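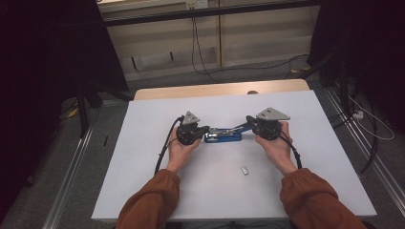

Skedari open day, Thursday, July 10, 2025

Quick notes, typed on the train home, sorry for the mess.

Got there late, missed the welcome talk. Sign-in, sticky badge, straight upstairs to the recording rooms. Carpet, curtains, cables on the floor - watch your feet. Smaller than I pictured from the web page.

What they do: people do small desk jobs with a gripper in each hand, everything gets recorded, the recordings go to train a policy. No robot needed for this part. The job on the white board was a blue thing that looked like a stapler, both jaws on it, little silver piece waiting next to it. Slow work. You don't notice how much your fingertips do until you have to do it with two jaws.

Numbers I wrote down: 700 good examples wanted for each task before they train on it. The desk set stands at 387. Total across all tasks 1,968. "Good" means one clean try from start to finish, and somebody checks every one afterwards. A fumble is fine if the person recovers, dropped on the floor is not. Asked if they keep the bad ones. They do, in a seperate folder, no firm plan for it yet.

Had a go myself

Visitors got 3 tries each. First one I squeezed too hard and the part shot off sideways. Second one ok until I swapped hands. Third one counted, or so they told me. Wrists tired after just that. The regulars work short blocks with a break in between and I can see why.

Best tip from the operator at my table - move at the speed you'd want the robot to move. No stopping to think halfway, the pause ends up in the data.

Downstairs

Trornska had a stand with gripper fingers, soft pads vs hard pads. Took a leaflet. Guillot talk on labeling was full, stood at the back, heard maybe half. Slides are supposed to go up on the Zercombe page, nothing there yet when I looked.

Coffee ran out before noon. Parking round the back is free but the gate shuts early, so ask at the desk.

Next open day is in October. Want to see the trained version run on an arm, they said probaly by then. Will book the morning slot.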